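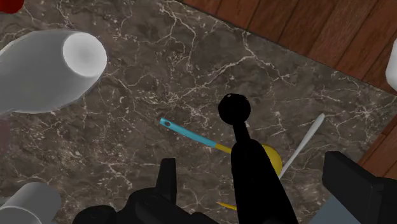 Status: solved (mostly)
Posted by Paula Roman in Wirnley shared workshop help desk, sim and arms

OK so I've been fighting the gripper view in my kitchen sim for most of April and I finally have enough notes to make a proper ticket out of it. The build is my table-clearing setup, the one I want working in simulation before I get anywhere near bolting hardware to the bench. Symptom: the picker grabs fat stuff just fine and then goes completely stupid on anything skinny. It'll see the utensil with the blue handle and yellow head, plan a nice grasp on the handle, and one update later decide the thing has moved! Same with the thin white stick next to it. The lower end is behind the black finger, so the picker thinks the stick is shorter than it is and puts the grasp point way too close to the tip.

What I'm running: Zetmont picker, stock settings, the parallel fingers from Ovidiu's parts folder, and a scene that drops random kitchen things on a marble-topped table. The run I'm quoting is 800 tries.

What I tried first

1. More light. Did nothing except make the marble look fancier.

2. Swapped the marble for plain gray. The misses dropped a bit, so the veins were probably confusing it some (they're pale and skinny, like half my objects), but the short-stick problem stayed. I put the marble back. I like the marble.

3. Raised the solver to 2000 steps per second, which Valentin Voicu suggested in case the objects really were sliding. They weren't. I logged the poses and the stick was sitting perfectly still while the picker insisted it had jumped.

4. Checked the delay between the gripper view and the joint readings. Found 75 ms! That explained the "it moved" part, because the picker was matching an old picture to a new arm position. I turned on timestamp matching in the config and the jumping went away. The short stick did not.

5. Added a second, fixed view from off to the side, far enough back to get the arm and the tabletop together. Silver rod, yellow stick, gold measuring spoon, all out in the open. The teal handle is still mostly behind the tall black utensil from over there, so you want both views and you want them merged.

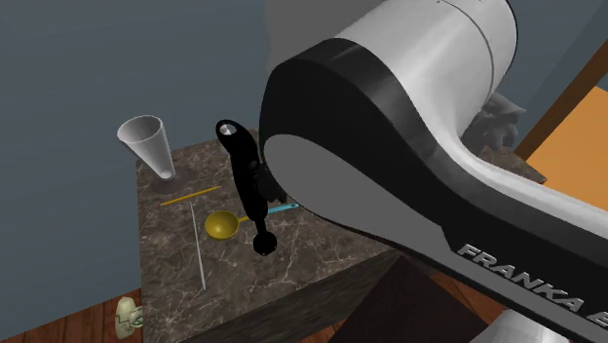 6. Masked the fingers out of the gripper view. Should have been step one, I know. The picker had been treating the finger outline as the edge of the object. I rendered a mask from the gripper model and told the picker to mark those pixels "unknown" instead of "background". The setting is down at the bottom of the view section and it's off by default, grrr.

Where it stands

Before all this I had 170 failed grasps on thin objects in the run. With steps 4, 5 and 6 on together I've only done a short rerun, and it had a handful of misses, mostly crossed sticks. I'll post the full run when my poor computer gets through it.

Replies

Ovidiu Pop: Did you make the mask with the fingers open or closed? Mine was wrong for weeks over that.

Me: Open only, dang it. Redoing it per finger position tonight. Leaving the ticket open till then.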